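13 June 2026

Small-parts board, two arms. Notes for whoever picks this up after me.

Sunberg want to know by the end of the month whether the pair can take over kitting from the Burnham bench. My answer in May was no and I haven't moved far. Tudor Grecu thinks I'm being sour about it. He can read the log himself: 92 attempts on the peg, 30 I would sign off without touching the part afterward.

Anyone at the Burnham bench does a tray without looking down, and talks the whole time. Same at home - my kid empties the dishwasher badly, but he empties it. We spent three days getting two hands to share a board the size of a job he'd finish before breakfast.

Things I changed: slower approach on the right, fingers more curled before contact, cables rerouted to the outside of each arm. The last one helped. I don't know about the other two, I changed them together, which was stupid.

Lauritsen's brochure says "ready for the shop floor." Whose?
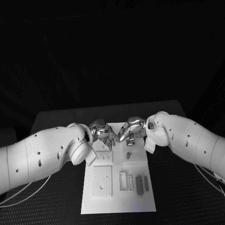

Two-Arm Handling Group, Brotby Workshop

Gap between the hands is very small at the far end of the board, and that's where I'd expect trouble. The gray block and the slim bar haven't been scored yet, so don't let anybody quote a figure for them. Same for the slotted plate.

To do: rerun the peg with only the speed changed. Ask Tudor which config he saved over. Job number for the hours is 3619, not the old one.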